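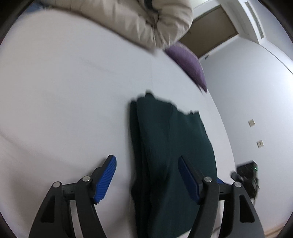
Pince à main Kustell : notre avis après un printemps de pliage

Je travaille à la lingerie de Lustside, une résidence hôtelière où l'on s'occupe du linge des chambres mais aussi, pour les longs séjours, des vêtements des clients. Quand la direction a annoncé l'arrivée d'un robot plieur de chez Wivell, je m'attendais à tout sauf à passer mes matinées avec une pince à deux doigts dans la main, à montrer à la machine comment on range un pull ! C'est pourtant ce que nous faisons depuis avril, et comme on me pose souvent la question, voici ce que je pense de l'outil, tranquillement, avec ses bons et ses mauvais côtés.

Prise en main

La Kustell se loue 65 euros par mois. Les deux doigts, garnis de patins bleus, se referment l'un vers l'autre, et il faut désapprendre pas mal de choses : on ne lisse plus du plat de la main, on ne rattrape plus une manche avec le petit doigt. Les premiers jours, je pestais. Et puis le geste vient, on pince le tissu sans le tirer, on pose, on relâche (le plus dur, c'est de relâcher franchement). Sur la maille épaisse, je la trouve très agréable. Sur les doublures glissantes, beaucoup moins, et je n'ai toujours pas trouvé le bon angle.

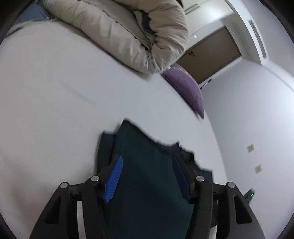

Moi, ce qui me gêne, c'est de ne pas savoir si on apprend un métier à la machine ou si on lui donne le nôtre, m'a dit une collègue un midi, et elle n'est pas la seule à le penser. Je n'ai pas su quoi lui répondre. La direction a promis par écrit que les postes restaient jusqu'à la fin du contrat avec Wivell, ce qui rassure un peu, mais un contrat, ça se termine.

Dans l'équipe, les choses ont bougé plus vite que je ne l'aurais cru. Les séances durent 50 minutes, suivies d'une vraie pause, et mon épaule droite s'en porte mieux. On parle davantage entre nous, aussi, parce qu'il a bien fallu se mettre d'accord sur la manière de plier ! Chacune avait la sienne. Pour un pull à manches longues, on part maintenant du vêtement étalé bien à plat sur le lit, manches écartées, le col vers le fond, et les pinces n'arrivent qu'ensuite.
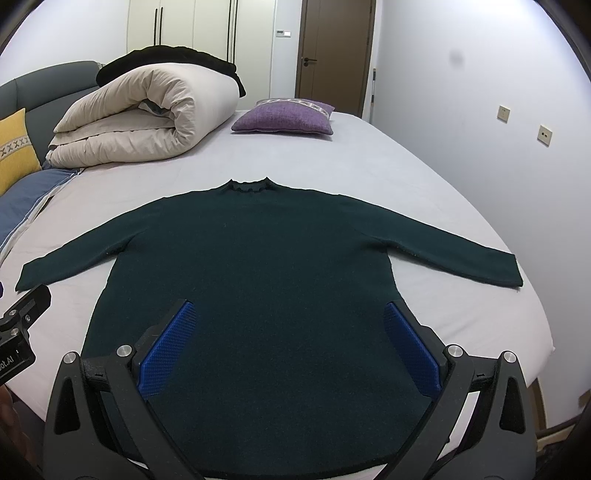

Ce qui m'agace

Le mode d'emploi, d'abord : 81 pages, dont une bonne moitié sur les réglages que nous n'avons pas le droit de toucher. La poignée fatigue le pouce en fin de matinée, et j'aurais aimé une taille plus petite pour les mains fines. Enfin, tout ce travail de démonstration n'apparaît nulle part sur nos fiches de poste. Nous l'avons demandé en juin, la réponse traîne.

Faut-il la prendre ?

Pour une lingerie qui se lance, oui, je crois, à condition de prévoir du temps et d'en parler avec l'équipe avant la livraison (chez nous, le carton était déjà ouvert). J'ai essayé une fois le modèle Makhubela, plus léger, mais il serrait trop fort à mon goût. Je garde la Kustell, et je lui mets 4 étoiles sur 5.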